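Deretbridge Robot Open Day: your questions

Is there a real robot to see?
No. The kitchen demo runs as a computer simulation on a big screen in the main hall. The leaflet says "meet our robot", and we have asked for that to be changed.

What does it do?
Kitchen jobs at the sink. The arm picks up a bowl and holds it over the basin. Whether that amounts to help with the washing-up is for you to judge.

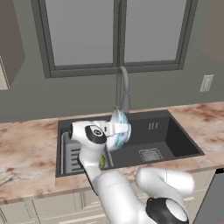
One parent who came to the Tudwood session said her son could do the same job faster, if he were ever willing to start. She also asked what happens when a real bowl is greasy, and was told that grease isn't modelled yet.

Does it work every time?
Asadi, who supply the software, talk about 200 practice runs. We haven't seen the results. Ask for them at the desk, and ask what counted as a success.

When can I buy one?
No date has been given. The joke at Starnomska is 2099.

How long is the demo, and is there an age limit?
It starts at 2 pm in Hall 13. Under-eights need an adult with them.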